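Protokoll der Anwohnerversammlung Drurnton, Sicherheit im Quartier
November, Beginn 19.30 Uhr, Gemeindesaal
Leitung: Rhiannon Probert. Protokoll: Ifeanyi Ugwu

1. Einbrüche in der Skudtoner Straße
Probert berichtet von 5 gemeldeten Kellereinbrüchen seit dem Sommer. In 2 Fällen wurde Anzeige erstattet, in den übrigen nicht. Ugwu bezweifelt, dass man daraus eine Serie ableiten kann. Es fehlten Fahrräder, Werkzeug und einmal nur ein Vorhängeschloss. Ob es immer dieselben Täter waren, ist offen.

2. Angebot der Firma Vomel
Die Firma bietet eine nächtliche Streife für 1356 Euro im Monat an. Nachweise zur Wirkung liegen nicht bei, nur ein Prospekt. Frau Hughes fragt, was die Streife dürfe, wenn sie jemanden antrifft. Laut Angebot: ansprechen und die Polizei rufen. Das kann man auch vom Fenster aus – so der Einwand aus der zweiten Reihe. Beschluss vertagt, Probert fordert Referenzen an.

3. Beleuchtung Hofdurchgang
Die Lampe ist weiterhin defekt. Die Hausverwaltung hat Reparatur zugesagt, zum dritten Mal. Ugwu schreibt erneut und setzt eine Frist von 20 Tagen.

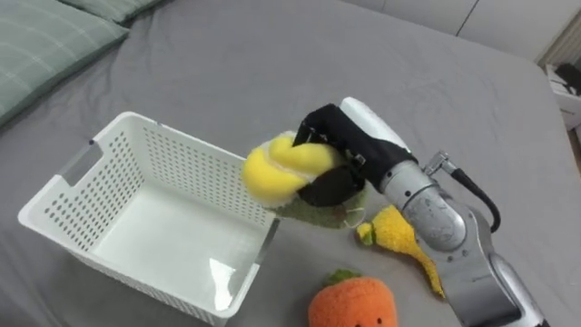

Wer meldet künftig aufgebrochene Keller bei der Polizei? Die Betroffenen selbst, und zwar am selben Tag; Probert führt zusätzlich eine Liste mit Aktenzeichen.

4. Verschiedenes
Der Vorschlag, Warnschilder ohne Kamera aufzuhängen, findet keine Mehrheit. Nächstes Treffen nach Eingang der Referenzen.

Ende 20.50 Uhr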